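3 min read

Loris opened its Tawhiri parts depot to visitors one afternoon in November, and I went along with a fair amount of doubt. The invitation promised "automation that gives people their time back". I wanted to know whose time.

The system is called Raltent. It fetches and puts away small parts, and Brurko supplies the software that hands out the jobs. Our guide said it had done 3712 picks the week before. When I asked how many of those a person had to finish by hand, she said she would find out. I am still waiting.

Of the 50 people who worked in stores, 13 have moved to "exception handling", meaning they go and sort it out when the robot gives up. One told me the walking was easier on his knees, and I believe him. He also said he used to plan his own round and now waits for a screen to tell him where to go. Pay is the same. The coffee break is now set by the software, which got no mention in the slides.

We had 47 minutes on the tour and a good third of it was video. The planning side was shown to us as a simulation, and it all runs very smoothly in there.
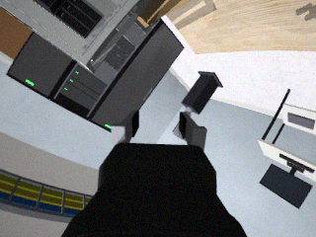
Does a robot that fetches parts mean fewer jobs in stores?

It depends on what the firm does when people leave. At Loris there have been no layoffs, but empty posts are not being filled.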